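Wodholm's Hardware Library Opens for the Season, and It Is a Joy

If you have ever driven across town for one washer and come home with a bag of fifty, Wodholm has good news for you! The town's hardware library is back for the season in the old ticket hall on Machala Street, and this year it has more than doubled its shelf space.

The idea is wonderfully simple. People bring in the leftover nuts, bolts, hooks and hinges that pile up in every garage, and anybody who needs one can come and take it home for free. There are no cards and no fines. You walk in, you rummage, you leave with the one bolt that fits your kid's bike seat (and probably a drawer pull you didn't know you wanted).

By closing time on opening day, 228 people had been through the door. The log by the entrance, where visitors can write down what they took, listed 1,461 pieces going to new homes. One entry says "hinge for the rabbit hutch, at last." Another says only "the weird screw," underlined twice, and we would love to know more.

The library began in Flovidport, where neighbors started swapping parts out of coffee cans after a street cleanup. Kurar picked it up next, and Wodholm makes it three towns. Each one runs things its own way. Flovidport sorts by size, Kurar sorts by what the part is used for, and Wodholm has gone for a cheerful mix of both, with 70 labeled bins along the long wall and a "good luck" table for everything else.

Assorted brass fittings, nuts, washers and bolts in a blue tray.
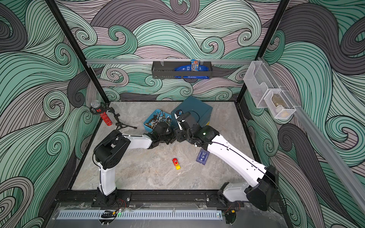
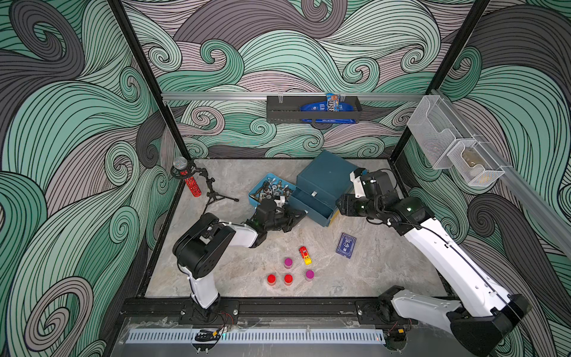
Plumbing parts went fastest on the first day, and the shelf for faucet washers had to be filled again before lunch. Cabinet knobs were close behind. One family matched a full set for their kitchen out of four different bins, and the cheer could be heard out on the sidewalk!

There is a repair bench too, new this year, with a vise, a good lamp and a box of hand tools that stay in the building. Bring the wobbly chair or the lamp that won't stand straight and work on it right there. Somebody at the next stool will usually have an opinion, and quite often it's a useful one.

Donations are welcome whenever the doors are open. Please bring metal parts clean and dry, and leave paint, glue and anything electrical at home. Mixed jars are fine. Sorting them is half the fun, and there's a table set up for kids who like to do exactly that.

The library is open from 10 a.m. to 4 p.m. on weekends through November. Use the side door, as the front steps are being redone. Street parking is free, and the bike rack has been moved around to the back.

41 shares | 3 comments

gatepost_gal
Found a latch to match the one on my grandmother's gate. Been looking for YEARS. So happy.

mr_halfinch
Is there a metric section or do I have to dig?

porchlight
There is, left side, yellow labels. Dig anyway, it's fun!

Contact the newsroom | © Wodholm Local News | Back to top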